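Your autumn newsletter from the Bidadton Neighbourhood House

HOME PAPERS: WHAT TO KEEP AND WHERE TO PUT IT

By Levente Szénási

When my wife and I came to Bidadton, we brought two suitcases of clothes and one suitcase of papers. The clothes are finished long ago. The papers are still with us, and they have had many children. Last winter I needed the receipt for our Climano heater, because the fan stopped working and the shop wanted to see the date. I looked for it three evenings. I found my old bus passes, a warranty for a kettle we do not own any more, and a school report from 2nd grade, but the receipt was inside a cookbook.

After this I went to the home papers evening which Ngọc Huỳnh runs at the Neighbourhood House. She worked many years in the office of Mészáros, the removal company on Ovwood Street, and she has seen how people pack their documents when they are in a hurry. I would like to share what I learned, for the neighbours who could not come.
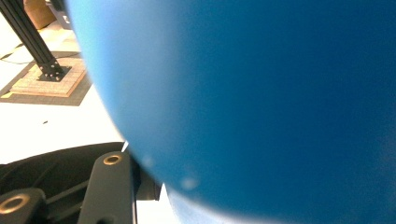

The big blue ball at the Neighbourhood House.

Ngọc asks everybody to begin with one pile only. Do not open every drawer in the house on the same day! Take the pile that makes you most unhappy, put it on a clear surface and sort it quickly, without reading. Reading is the enemy. I lost one hour to a letter from my cousin, and it was a very good letter, but the pile was the same size after.

She sorts into four groups. The first is papers you can never throw out: birth and marriage certificates, citizenship papers, wills, and the title of the house. The second is papers you need for some years, such as tax records and the receipts which belong to them. The third is papers you need until something ends, for example a lease or a guarantee. The last group goes to the shredder or the recycling, and in my case this was the biggest group by far. If you are not sure how long a tax paper must be kept, please ask your accountant or the tax office, because the answer is different for a small business.

I am a person who likes to write numbers down, so I will confess mine. I began with 2,663 sheets, counted over two weeks with a cup of tea beside me. Now I have 518. My wife says the counting was not necessary, and she is right, but I enjoyed it.

For storing, a simple system is better than a beautiful one. I first bought an expensive organiser with coloured tabs, and I stopped using it after one month - it had too many places, and I forgot which colour was for what. A plain cardboard box can do the work if it stands upright and you can see into it. The open blue one on the table is divided inside into a front part and a back part, and at home I would want the same division: the papers still in use in front, the finished years at the back. Write the year on every envelope in thick pen. Write it on the side you will see, too, which I did not do the first time.
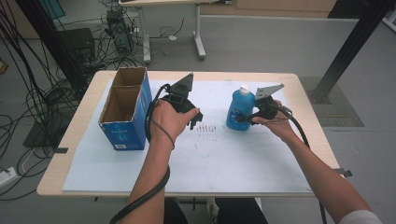

Certificates are a different matter, and Ngọc was quite strict about them. They should lie flat in a folder, away from the laundry and the kitchen, and one person outside your home should know where they are. She also advises to make a scan of each one and to keep it in a second place. My neighbour has his in the garage, next to the paint. I have spoken with him.

The next home papers evening is in June, at 7 pm in the back room. There is no charge and tea is provided. Please bring one pile, not more than 10 centimetres high, and a pen that works. The shredder will be there as well, but it is slow, so please take out the staples at home.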